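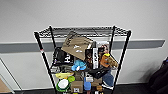 **So what is the Dondel toy swap, anyway?**
It's a thing I started in my garage when my kids outgrew everything at once. You bring toys they're done with, you take home ones they aren't sick of yet, and no money changes hands. We've moved 764 toys since April, and yes, I keep a tally on the fridge. Soft toys are the big one — a black wire cart with its shelves packed full of them, plus bags and boxes, is pretty much what I think of when people ask what we get most of!

**Do I have to bring something to take something?**
Nope. Most people bring a few things, but if you're new in town or just had a baby, come anyway and grab what you like.

**How many can I take?**
Up to 6 per kid. Puzzles count as one, even the giant ones.

**What won't you take?**
Car seats, anything with a recall, and slime. Please, no slime. Melur Hidayat is still getting it out of her rug.

**Should I wash stuff first?**
Yes please! Stuffed animals go through a gentle cycle in a pillowcase. For the ones with battery packs I just wipe the fur down with a damp cloth and a drop of dish soap.

**What if a puzzle is missing pieces?**
Write it on the lid. Four missing is fine with us, half the sky is not.

**When are you open?**
I put the garage door up at 9 in the morning and close around noon. If it's raining, use the side door on Kovov Lane and knock loud.

**Can I get something back if my kid changes their mind?**
If it's still here, sure. Ask me or Ottar Lindqvist. We had a stuffed walrus go home twice.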